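Stistcombe short-let rules to take effect in October

Owners who let out spare rooms or whole homes in Stistcombe for short stays will need to register with the district from October, under rules published on 25th July. The scheme covers 363 addresses in the town and in the neighbouring parish of Dombridge.

Registration will last for 2 years. Each sleeping room must be entered separately on the form, with its floor area, the number of beds and the size of the window opening. Rooms let for fewer than 15 nights in a year are exempt from the fee but must still be listed. 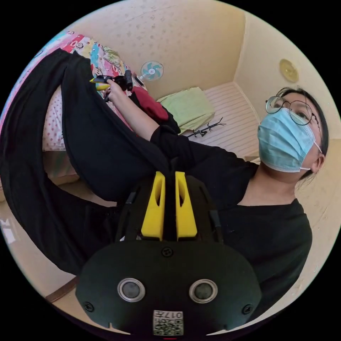

A woman in glasses and a light blue face mask in a small room with a bed.

The main technical change concerns ventilation. Until now a sleeping room in a short let was judged by the same test as any other bedroom in a private house. The new rules require either a window that opens to the outside air or a mechanical extract unit with a written service record. Portable fans do not count. Where a window has been painted shut or fitted with a fixed pane, the room may not be let until the fault is put right.

Bedding is dealt with in a separate schedule. Duvets and pillows must be laundered or replaced at stated intervals, and mattresses must carry a legible fire label. Home-made and second-hand covers are allowed, provided that the filling inside them is labelled. An earlier draft would have ruled them out, and was changed after objections from owners.

Aparecida Lacerda, who lets two rooms in Dombridge, was one of those who objected. "The first version asked for a purchase receipt for every cover," she said. "Most of mine were made in the family and there is no receipt. The filling is a fair thing to ask about. The cover is not."

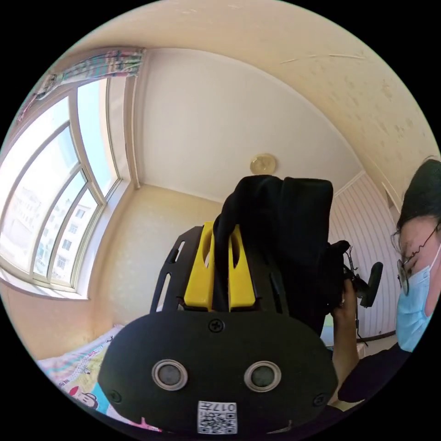
Inspections will be carried out by Plindis, which already checks rented houses in the district. Owners will be given six days' notice of a visit. A visit is expected to take roughly 15 minutes for each room, and the report will be sent by post or email. A room that fails on ventilation or fire labelling must be withdrawn at once. Other faults may be corrected by a date set in the report.

Applications will be handled through the Jitaru online system, with paper forms available at the library in Stistcombe. Owners who already hold a certificate for a rented house will not need to send their gas and electrical records again, but they must give the certificate number.
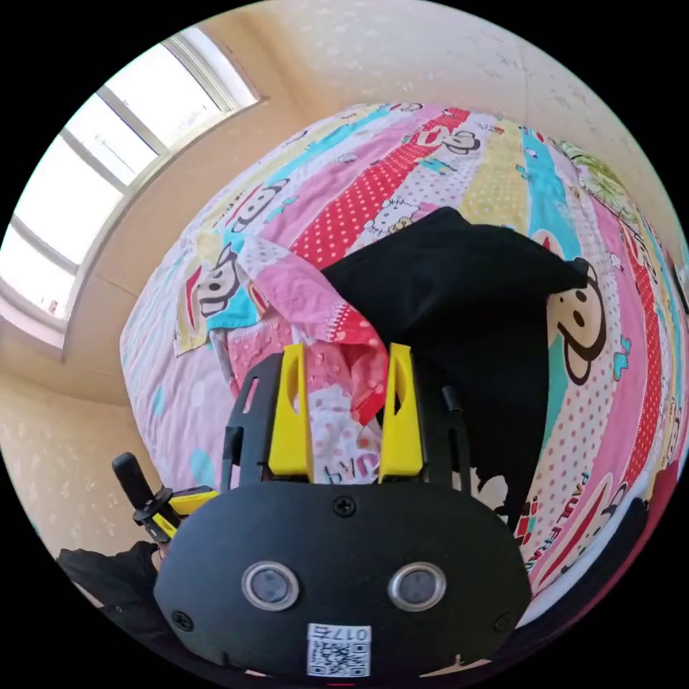

A patchwork duvet on a bed beside a bright window.

The fee has not yet been fixed. It will be charged per address, with no extra sum for additional rooms. Anyone wishing to query the entry for their address can do so in writing before the register opens. Lodgers who live in the owner's home all year are outside the scheme.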